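## 지역 평균 점수를 비교하기 전에 확인한 것들

2025년 9월 25일

지난 4월 소식에서 Fludanport와 Banholm의 성인 수리력 점수 차이를 짧게 소개한 뒤로 문의가 꽤 들어왔다. 대부분은 두 지역 중 어느 쪽이 더 높은지, 소득과 관계가 있는지를 물었다. 그 사이 Dretetton 연구실에서 자료를 다시 정리했고, 이번 호에는 그 내용을 싣는다. 표 전체는 사무실에서 열람할 수 있다.

### 자료

조사에는 Illés 문항집을 썼다. 전체 113문항이고, 물건값 계산, 비율, 표 읽기, 간단한 도형으로 되어 있다. 응답자는 두 지역을 합해 2736명이다. Banholm 쪽이 거의 1000명이고 나머지는 모두 Fludanport에서 응답했다. 나이는 성인으로만 제한했고 상한은 두지 않았다.

점수 환산에는 2000년 규준표를 그대로 썼다. 이 규준표는 Fludanport에서만 만들어졌다. 4월 소식에는 이 사실이 빠져 있었으므로 여기서 보충한다. 규준표가 한 지역의 응답으로만 만들어졌다면 다른 지역의 환산 점수는 그 지역에 견준 위치를 나타낼 뿐이다. Banholm의 평균이 낮게 나왔을 때 그것을 Banholm 사람들의 능력으로 읽으면 안 되는 첫 번째 이유가 여기에 있다.

### 문항 번역

Banholm에서는 번역본을 사용했다. 번역은 한 사람이 하고 다른 한 사람이 검토했으며, 거꾸로 옮겨서 원문과 대조하는 절차는 거치지 않았다. Margit Kun이 이번에 원문과 번역본을 나란히 놓고 읽으면서 문제가 되는 부분을 표시했다.

가장 많이 표시된 것은 비율 문항이다. 원문에는 "4분의 1만큼 줄었다"로 되어 있는데 번역본에서는 "4분의 1로 줄었다"로 읽힐 수 있는 문장이 있었다. 둘은 답이 다르다. 채점표는 원문 기준이었으므로 번역본을 글자 그대로 읽은 응답자는 오답으로 처리되었다.

단위도 문제가 되었다. 원문의 옷감 문항은 Fludanport 시장에서 쓰는 묶음 단위를 기준으로 하는데, Banholm에서는 같은 이름의 단위가 쓰이지 않는다. 문항 아래에 설명이 붙어 있기는 하지만 작은 글씨이고, 시험지 다음 장으로 넘어간 경우도 있었다. 응답지 여백에 물음표를 적어 둔 사람들이 있었다.

표시된 문항을 모두 빼고 다시 계산하면 지역 간 차이는 줄어든다. 없어지지는 않는다. 줄어든 폭을 어떻게 해석할지는 아직 의견이 갈린다. 뺀 문항들이 원래 어려운 축에 속했기 때문에 문항을 빼는 것만으로도 점수 분포가 위쪽으로 몰린다는 지적이 있고, 이 지적은 타당해 보인다.

### 학교를 다닌 기간

학력은 두 지역에서 같은 방식으로 물었다. 그런데 같은 질문에 대한 답이 같은 것을 뜻하지는 않았다. Fludanport에서는 야간 과정을 재학 기간에 넣는 것이 보통이고, Banholm에서는 넣지 않는 사람이 많다. 면접원 지침에는 이 부분에 대한 설명이 없었다.

재학 기간이 같은 사람끼리 비교하면 차이가 더 작아진다. 다만 위에 적은 이유로 이 비교도 완전하지 않다. 재학 기간이 짧은 집단에서는 두 지역의 점수가 서로 뒤바뀌는 구간도 있다. 해당 구간의 응답자가 적어서 여기에 큰 의미를 두기는 어렵다.

나이도 함께 보아야 한다. Banholm의 응답자는 Fludanport보다 나이가 많은 편이다. 젊은 사람이 덜 살아서 그런 것인지, 낮 시간에 집에 있던 사람이 더 많이 응답해서 그런 것인지는 이 자료로 알 수 없다. 면접 시각이 Banholm에서는 기록되지 않았다.

### 소득과의 상관

문의가 가장 많았던 부분이다. 구역별 평균 소득과 구역별 평균 점수를 점으로 찍으면 뚜렷한 오름세가 나타난다. 4월 소식에 실은 그림도 이것이었다. 같은 자료를 개인별로 찍으면 오름세는 훨씬 약하다. 구역 평균을 쓰면 구역 안의 흩어짐이 모두 사라지기 때문에 상관계수는 커지기 쉽다. 두 그림은 서로 모순되지 않지만 답하는 질문이 다르다.

구역 평균 그림을 근거로 "소득이 높은 사람이 점수가 높다"고 쓰면 자료가 말하는 범위를 벗어난다. "점수가 높은 지역이 그 때문에 잘산다"는 문장은 더 멀리 벗어난다. 방향을 거꾸로 놓아도 같은 그림이 나오고, 둘 다 학교와 거리나 주거 기간 같은 다른 조건을 따라 움직여도 같은 그림이 나온다. 조사를 한 번만 했으므로 시간의 앞뒤를 따질 방법도 없다.

소득 항목에는 무응답도 많았다. 무응답자를 뺀 계산과 구역 중앙값으로 채운 계산을 모두 해 보았는데, 뒤의 방법을 쓰면 구역별 관계가 개인별 관계 속으로 섞여 들어간다. 앞으로는 앞의 방법만 쓰고, 빠진 응답의 수를 표 아래에 적기로 했다.

### 무엇을 고쳤나

- 4월에 실은 지역별 순위표는 내렸다. 지역이 둘뿐인 표에 순위 칸은 필요하지 않다.
- 환산 점수 대신 문항 유형별 정답 비율을 싣는다.
- 번역 문제가 표시된 문항은 따로 묶고, 넣은 결과와 뺀 결과를 나란히 둔다.
- 소득 그림은 개인별 그림을 먼저 싣고 구역별 그림을 뒤에 둔다.

다음 조사에서는 Banholm 번역본을 새로 만든다. 두 사람이 따로 번역한 뒤 맞추어 보고, 제삼자가 원문으로 되돌려 옮긴다. 시험지 쪽 나눔도 손보아서 단위 설명이 문항과 같은 쪽에 오게 한다. 본조사 전에 소수의 응답자에게 문항을 소리 내어 읽고 어떻게 이해했는지 말해 달라고 부탁할 예정이다. 규준표를 새로 만드는 일은 비용 때문에 아직 정하지 못했다. 당분간은 2000년 규준표에 의한 환산을 지역 간 비교에 쓰지 않는다.

원자료 열람은 종전과 같이 신청서를 내면 된다. 구역 이름은 번호로 바꾸어 제공한다. 응답자가 아주 적은 구역은 이웃 구역과 합쳤으므로 4월에 받은 파일과 번호가 맞지 않는다. 두 파일을 이어서 쓸 때에는 대조표를 함께 요청하기 바란다.
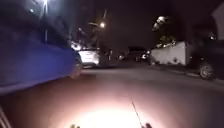
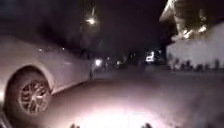

Irfan Sembiring은 초고를 읽고, 번역 문항을 빼는 것으로 끝내기에는 이르다고 적어 보냈다. 표시가 되지 않은 문항에서도 지역에 따라 정답 비율이 다르게 움직일 수 있으니, 총점이 비슷한 사람끼리 묶어 문항마다 따로 비교해 보아야 한다는 것이다. 읽어서 찾은 문항과 계산으로 찾은 문항이 얼마나 겹치는지도 궁금하다고 했다. 재학 기간 질문에 대해서는 야간 과정을 묻는 칸을 따로 만들자고 제안했고, 이 제안은 다음 질문지 초안에 들어갔다.

문항별 비교는 Margit Kun이 맡아 진행하고 있다. 비율 문항부터 시작했고, 도형 문항은 아직 손대지 않았다. 결과가 나오면 표시 문항 목록과 함께 싣는다.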